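# Marti Stone Sealer, 1000 ml

Bought with my own money at the hardware store in Rirkodside. I paid 33 dollars for the bottle. The store also had a smaller size, but it was out of stock.

I have been using this sealer on marble since February. Before that I used a spray called Nanach, which is cheaper and easier to find, and before that I used nothing at all and had the rings to show for it. I will compare Marti with Nanach where it makes sense.

## What it is

Marti is a penetrating sealer for marble, limestone, travertine and other soft stone. It soaks in and slows down how fast liquids get into the stone. It doesn't leave a film, and it doesn't make the surface harder. The label says this, in small type on the back. Many people buy a sealer expecting it to stop etching, and no penetrating sealer does that. Lemon juice, vinegar, wine and tomato will still leave a dull mark on polished marble if they sit, sealed or unsealed. What a sealer helps with is staining: oil, coffee, tea, beet juice, the colored liquids that travel down into the pores and stay there.

If your main complaint is dull spots, save your money and look into a honed finish.

## In the box

There is no box. You get the bottle, a foam pad held on with a paper band, and a folded instruction sheet in several languages. The pad is thin and started to tear on the first coat. I switched to an old cotton T-shirt cut into squares and had a better time with it. The cap is a plain screw cap with no pour spout, so the first pour comes out fast. Put the liquid on the cloth and then the cloth on the stone.

## Getting the counter ready

This took longer than the sealing. The instructions ask for a clean surface with no wax, soap or old sealer on it. I washed the counter with a neutral stone cleaner, rinsed it with plain water, and left it overnight. For a patch near the stove where oil had gone in, I made a paste of baking soda and water, covered it with plastic wrap, and left it until the next day. The patch got lighter, though I can still find it if I know where to look.

Do a water test before you start. Put a spoonful of water on the stone and leave it for a few minutes. If the stone goes dark under it, it needs sealer. If the water beads and the color doesn't change, leave it alone. Sealing stone that is already sealed just leaves residue on top. On heavily veined marble you should test in more than one place, as the veins and the ground color don't always take up water at the same rate.
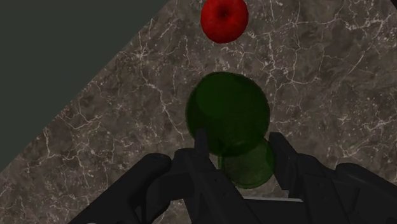
Silvana Camargo wrote to ask if she could skip the overnight wait, as she has small children and can't keep them away from the kitchen for that long. Her counters are a light gray marble, and she said she had sealed them in an afternoon with Nanach and had no trouble.

I would keep the wait. Marti is a solvent-based product and Nanach is water-based, so they behave differently on damp stone. With Marti, moisture left in the pores can cause a cloudy look. If the kitchen can't be closed off, do one half of the counter at a time. The line where the halves meet didn't show on mine.

## Putting it on

I applied two coats. The sheet says one is enough for dense stone and a second is needed for porous stone, and it gives no way of telling which you have. I went by the water test. After the first coat the water beaded near the sink but still darkened the stone on the island, so I did everything again to keep it even.

Work in small areas. Wipe it on, let it sit for as long as the sheet says, and then buff off whatever hasn't gone in. The buffing matters most. If you leave any sealer standing on a polished surface it dries to a gray haze that catches the light in streaks. I got some of this along the backsplash, where my arm was tired and I rushed. The fix is to wipe a little fresh sealer over the haze, which softens it, and buff again right away with a clean cloth. Water won't shift it and neither will dish soap. I wasted a good part of Sunday morning finding that out.

Check your work from a low angle with the overhead lights off and a lamp at one end of the counter. Haze that you can't see from standing height will be plain from down there.
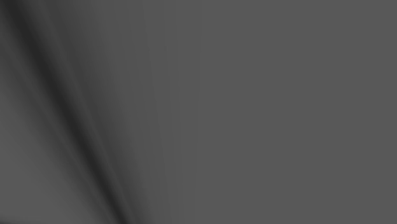

Change cloths often, too. Once a cloth is full it only pushes the sealer around, and you end up with more on the stone than you started with. I went through most of a T-shirt on the first coat and less on the second.

The smell is strong. Open the windows and run the fan. It was mostly gone by the next morning, but a faint trace hung around inside the lower cabinets for several days. Wear gloves. Let the cloths dry flat outdoors before you throw them away, as the sheet says to.

## How it has held up

Oil no longer leaves a mark if I wipe it within the hour. Coffee comes up clean even when I miss a drip until evening. Fruit and vegetables can sit right on the stone and I don't worry about them unless they have been cut. A slice of lemon left a dull half-circle by the cutting board, as expected.

The label claims two years between applications for indoor counters. I can't confirm that yet. The area by the sink gets wiped many times a day and already beads a little less than the rest, so I expect to do that section sooner. Nanach needed redoing every few months in the same spot.

There was no change in color that I can see. Raimo Toivonen lent me an offcut of darker brown marble to try, and on that one the treated half came out slightly richer than the bare half. If your stone is dark, test it somewhere out of sight, such as under an appliance.

## Storing what's left

I used less than half the bottle. Keep it upright with the cap tight. Mine was lying on its side in a shelf bin for a week and the thread wept enough to ruin the paper liner. The sheet gives a shelf life for an opened bottle but doesn't say how you would know it had gone bad. I have written the month on mine with a marker.

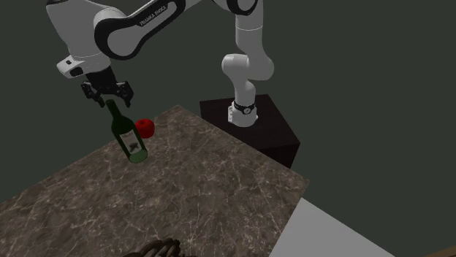 *Green glass bottle, tilted, with the gripper above it.*

## Compared with the others

**Nanach spray.** Much easier to put on and hardly any smell. Fine for a bathroom vanity or a small shelf. It wears off too fast for a busy kitchen.

**Dresari Stone Guard.** I haven't used this one myself. Yeshi Assefa has it on a limestone floor and is happy with it, but it costs more and is sold only through flooring dealers near me.

## Worth buying?

For a marble kitchen counter that gets used every day, yes. The price is fair for the amount you get, and the protection against oil and coffee is clearly better than what I had before. The foam pad is useless and the cap should have a spout. The instructions need a proper section on haze, with the fix written out.

I would buy it again. I would do the backsplash first next time, before my arm gets tired, and I'd cut up a second T-shirt before opening the bottle.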